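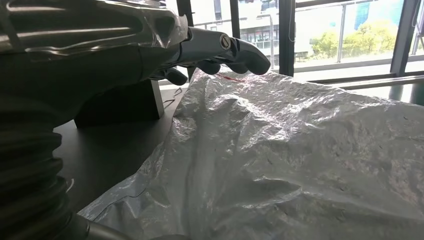

Loss of Contact Detection During the Handling of Thin Plastic Sheet

Final report of the Fang project
By the Fang project group, Rinitz Technical College
January

Abstract

The Fang project set out to have a robot arm with a multi-fingered hand pick up, move and lay down loose plastic sheet without human help. During the trial period the hand repeatedly failed to register that it was holding the material. In most of these cases the sheet was simply dropped. In one case the controller kept closing the fingers on a sheet that had been drawn in between the thumb and the base of the hand, and the arm then moved with the sheet still attached to the table clamp. The movement was ended by hand with the emergency stop. There was no injury. This report describes the fault, the investigation that followed, the changes made to the work cell and the questions that remain open.

1. Background

The project was carried out in the automation laboratory at Rinitz with the support of Driltard, a recycling company that sorts mixed packaging. Plastic film causes trouble at the company's sorting line because it wraps around rollers and has to be cut free during stoppages. Driltard wished to know whether a hand with separately moving fingers could remove film from a flat surface before it reached the rollers. The group was asked to answer this for a single sheet at a time on a fixed table, with no conveyor.

Earlier student work at the college had used suction cups. Suction held flat film well but failed on film that had been crumpled, since air entered through the creases. A finger grasp was therefore chosen at the start of the project and was not changed later.

2. Equipment and Method

The arm and hand were operated through the Liltier controller, which is used for several courses at the college. Liltier divides a grasp into three phases: approach, close and lift. The change from close to lift depends on a contact signal. This signal is calculated from the motor current in the fingers, and there are no separate touch sensors in the fingertips. When the current rises above a set threshold, the controller concludes that an object is being held and stops closing. If the threshold is not reached, closing continues until the fingers arrive at their end position.

Grip force was limited to 10 newtons in the software for the whole of the trial period. The limit applied to the fingers only. Arm movement was governed by a separate speed limit.

Before every trial a sheet was crumpled by hand, opened again and placed on the table. For the first part of the trial period, one corner was held by a small clamp so that the sheet would return to a similar position and the operator would not have to enter the work area as often. The operator started the trial from the control desk, watched the grasp and recorded the result on a form. Two operators were required to be present whenever the arm was powered.

3. Description of the Fault

A total of 902 trials were recorded. In 159 of them the contact signal did not appear although the sheet was between the fingers. These were entered on the form as "no contact." The group at first regarded them as ordinary failed grasps and did not examine them as a separate type of event. This was an error of judgment on the part of the group. The forms show that operators had written remarks such as "closed fully, sheet inside" well before the incident described below.

The incident took place on a Tuesday during the afternoon session. The fingers entered a raised fold and began to close. No contact signal was given. As the fingers continued inward, material was drawn under the thumb and into the gap at its base. The controller reached the end position of the fingers, waited for the time set in the program and then started the return movement of the arm. The return movement was intended for an empty hand and was therefore faster than the lift movement.

The clamp was still in place. The sheet was pulled tight, the clamp slid across the table and the free part of the sheet was carried over the side of the arm. The operator at the desk pressed the emergency stop. The second operator had been standing outside the marked area, as required. When the arm had come to rest, the hand could not be opened by command, as the controller reported a position error on the thumb. Power was removed, and the sheet was cut away with blunt-ended scissors.

4. Investigation

Use of the cell was suspended on the same day. The supervising staff were informed, and an incident form was submitted to the laboratory office. The group then examined three possible causes.

4.1 Mechanical wear

The finger joints were moved through their full range without load, and the motor current was compared with the values recorded at the beginning of the project. No meaningful difference was found. The thumb joint showed slightly higher friction after the incident. This disappeared once a strip of plastic had been removed from the gap, and it is considered a result of the incident.

4.2 Communication delay

It was suspected that the contact signal had been produced but had arrived too late. The Liltier logs did not support this. In the logs kept for the "no contact" trials, the current remained below the threshold for the entire closing phase. There was no signal that could have been delayed.

4.3 Threshold setting

The threshold had been set during the first weeks with foam blocks and a cardboard tube. Both resist the fingers over a short distance, so the current rises sharply. Crumpled film behaves differently. It gives way gradually, and the air between the layers is pressed out while the fingers close. The current rises slowly, and where the fold is thin it does not rise far enough. The group repeated the closing movement on film with the arm locked in position and was able to reproduce the fault on the first day of testing.

The threshold setting is accepted as the main cause. The setting was correct for the objects used to find it. It was never checked against the material for which the project was intended.

5. Contributing Factors

The clamp turned a failed grasp into a hazard. It had been added for convenience, and the risk assessment was not updated when it was introduced. The assessment still described the sheet as lying loose on the table.

The program treated the absence of a contact signal as proof that the hand was empty. No other check was made before the faster return movement began.

The recording form gave the operator a choice between "held" and "not held," with remarks entered in a narrow field at the bottom. The remarks were typed into the spreadsheet at the end of each month, but they were not read as a group. A weekly reading would very probably have shown the pattern.

6. Corrective Measures

The clamp has been removed and may not be used with this cell. The sheet is now placed by hand with the arm stopped and the enable switch released.

The return movement after a "no contact" result has been slowed to the speed of the lift movement. The controller also compares arm load before and after closing, and it halts if a pulling force is found.

The single threshold has been replaced by a check on how the current changes during closing. This detects film more often, but it also produces false signals when the fingertips brush the table. Work on this point was not complete at the end of the project.

The risk assessment has been rewritten to include entanglement. Cutting tools are now kept at the control desk, and the steps for freeing the hand with the power removed are posted beside them.

7. Limitations

Only clean, dry film was used in the trials. Driltard has advised that film on its line is often wet or carries food residue, and the present results should not be applied to such material. The group was also unable to determine whether the remaining false signals come from the table surface or from the height setting of the arm. Trials carried out after the corrective measures are too few to be compared fairly with the earlier series, and no success rate is given for them.

8. Recommendations for Further Work

The next group should not resume unattended or reduced-staff operation in any form. A fingertip sensor that does not depend on motor current should be tried before more time is spent on the threshold. The gap at the base of the thumb should be covered with a flexible guard, and the guard should be tested for its effect on the range of the thumb.

It is further recommended that the recording form be revised before the first trial of the new project. A draft form, the Liltier log files and the updated risk assessment have been handed over to the laboratory office with the printed copy of this report.

Contact: Automation Laboratory Office | © Rinitz Technical College | Back to top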